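Keep the planner out of the scoring loop

Arnulfo Inga

Most simulation benchmarks for manipulation report a single number, the task success rate, and most of the arguments I have about software at Plurstead begin with someone quoting it. I think the number is fine. My objection is to how much of the stack is allowed to influence it.

Our setup is ordinary. Bassi is the motion planner, Corholm is the perception module, and Iltel is the layer that schedules episodes, records state and decides whether a run passed. Until December, Iltel called Bassi's collision checker to settle disputed contacts. The reasoning was economical: the checker was already loaded, it was fast, and a second geometry library meant a second set of meshes to maintain.

The cost showed up when we changed the padding on the planner's collision spheres. Success on the kitchen tasks rose by 11 points over 3498 episodes. Part of that gain was real. The rest came from the scorer, which had inherited the new padding and was now forgiving grazes against the benchtop that it used to fail. No log recorded the change, as the scorer had no configuration of its own to log.

Shared code is usually good practice, and I'd defend it nearly everywhere else. A scorer is a measuring instrument, and it should change on its own schedule, under its own version number, with somebody's name against the change.

Where the errors hide

Appliance tasks are the worst offenders. Free-space reaching is easy to judge: either the tool centre point arrived within tolerance or it didn't. Pressing a button on an appliance depends on contact normals, on the joint model behind the button, and on how long the fingertip has to stay there. Each of those has a default value somewhere, and if the planner and the scorer read the same default, an error in it cancels out and the run goes green.

Perception adds a subtler version of the same fault. Corholm estimates the pose of the machine, Bassi plans against that estimate, and a lazy scorer checks the fingertip against the estimate as well. The arm can then miss the true button by a full width and be told it did well. Ground truth is available in simulation at no cost. Declining to use it in the one place it's legitimate makes little sense to me.

The pre-contact pose is where I'd put the first independent check. The gripper is open beside the coffee machine, the fingertips are clear of the marble, and the remaining motion is short enough to specify tightly.
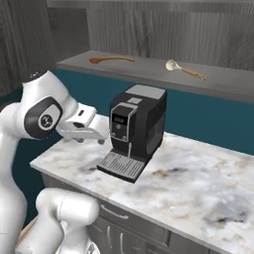

What I would require

Iltel should carry its own meshes, unpadded, and its own contact thresholds. Every result should store the scorer version beside the planner version. Any change to the scorer should trigger a re-run of the 12 reference episodes, two of which are deliberate failures and must stay that way.

The usual complaint is maintenance, and it's a fair one. Duplicate meshes drift apart. A nightly comparison catches most of that, and when it does fire, a person has to look at which copy is wrong. I'd still take that over finding out from a customer that the padding had been doing our marking for us.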